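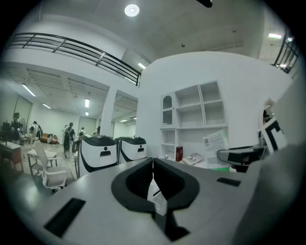
Household Tasks Group, Trenance Building, Ground Floor

Elmarie Visser would like it known that she owns a perfectly good dishwasher and doesn't want a robot to replace it. "The dishwasher is the robot," she says. "It won. It won decades ago. What I want is somebody to empty it."

We are talking over coffee at a little past 4 in the afternoon, the hour when, according to Visser, everyone in the group stops believing in the future and starts looking for a snack. She has led the household side of the work at Trenance for six years. Before that she ran the back room of a department store, and she still talks about chores like a person who has had to get them done before the doors opened.

So I ask her the question my mother asks me every time I write one of these. Can they do the laundry yet?

"Which part?" she says. This is, I learn, her answer to everything. The washing part was settled long ago. Carrying the basket is coming along, as long as you don't mind it being carried slowly and you haven't left a shoe in the hall. Folding a towel, yes, on a good day. Folding a fitted sheet, no. "But I can't fold a fitted sheet either. I roll it into a ball and shut the closet door. If a machine learned to do that, I'd call it human level and go home."

The group keeps a list of chores, 528 at last count, collected by asking people what they did around the house and in the shop that week. It is wonderful reading. "Wipe counter" is on it, and so is "wipe counter again." One person wrote "find the other lid." Visser is fond of that one and brings it up twice.

"Finding the other lid is a whole career," she says. "You have to know there's a lid. You have to open a cupboard without everything coming down on you. Then you try one and it's wrong, and it has to feel wrong, because it looks fine. A kid of 8 can do it while complaining about something else."

I mention the videos. Everybody has seen the videos: the soft music, the spotless kitchen, the machine laying a single plate in a rack as if it were putting a baby to bed. Visser doesn't roll her eyes, but I can see her deciding not to.

"I like the videos. I've been in the videos," she says. "Ask how many plates, and ask who bought them. In a real sink there's a plate with a fork stuck to it."

Shop-floor work, she thinks, will get there first, and in places it already has. Moving a full tote from one spot to the same other spot all night is a job that machines do well and people do with a sore back. Her group spent part of August with a housewares supplier called Perniro, looking at restocking. Boxes of one size went onto the shelf nicely. Then came the mixed aisle, with its bagged sponges and its mops.

"Mops," says Visser, and leaves it there for a while.

What about the mops?

"They lean. You put one up and it leans on the next one, and then you have an event."

Perniro, she adds, was very nice about it.

I try her on price. There is a habit in this business of promising a helper for the cost of a used car, and Kekana, a home-help startup that Visser advised for a time, had a slide with the used car on it. She asked them what happened when it broke. They had a slide for that as well, and it had a smiling man in a van. "I wanted to meet the man in the van," she says. "I think he's the product."

Her own hopes are smaller and, to my ear, more interesting. She would take a machine that did one dull thing in one room without being watched. Picking things up off the floor would do. She tells me about an aunt in Wullell who can run her whole house except for whatever has fallen below knee height, and who has a growing collection of things down there. "She doesn't want a butler. She wants her glasses back."

Would she let one loose in her own place?

"In the living room, sure. In the kitchen, with me standing there. Near my mother's teapot, no, and I don't let my husband near it either."

Before I go I ask for a date. Everyone asks for a date, she says, and she used to give one, until people began writing it down. She'll say only that floors come before counters, counters come before cupboards, and that the other lid is a long way off.

Then she goes to rinse our two cups by hand.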